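Subject: Re: [tables] Pale tops and the weekly polish

Yayra Wumbei wrote:
> I've been through the care sheet from Zunditz and I think we should
> just do what it says. Polish once a week, a fresh cloth each time,
> and never any washing-up liquid. Darnutitz do a starter box for 63
> with the polish and cloths in it. The woman in the shop said a pale
> top will yellow inside a year if you leave it alone.
> Could those of you with pale tops say yes or no by the end of June?
> Yayra

Yayra,

No from me, at least until somebody shows me a yellow one.

I don't doubt the woman in the shop believes it. She also sells the polish. I've read the care sheet twice now and it doesn't mention yellowing at all, only "loss of original tone", and I can't tell what that would look like on a top that had hardly any tone to lose. We had the same talk over the Gekden shelves. They were meant to need waxing every spring, mine have had none, and they look like shelves.

To go through your points:

1. Weekly polish. Too much, I'd have thought. Whatever you put on has to sit there or come off again, and on a pale surface a build-up shows as grey patches near the edges. My sister's did that and she was following a sheet very much like this one.

2. Fresh cloth each time. Fine, if washed counts as fresh. The sheet doesn't say. If it means new, the box holds 5, so you'd be back at the shop before the tin was half empty.

3. Washing-up liquid. I use it, one drop in a bowl of warm water, then a dry cloth straight after. Tea rings come up if you get to them the same evening - turmeric doesn't, and I don't believe the polish would shift that either. Mine's a pale one, so it counts for your list.

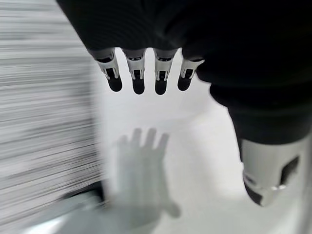
4. The box from Darnutitz. 63 is a lot for a tin and some cloths. Vakulenko had a plain polish at 44 last time I looked, and I wasn't tempted by that one either. If you do buy a box, try it on one half of your top and leave the other half alone until autumn. I'd be glad to hear how the two compare.

Aurelia Lüthi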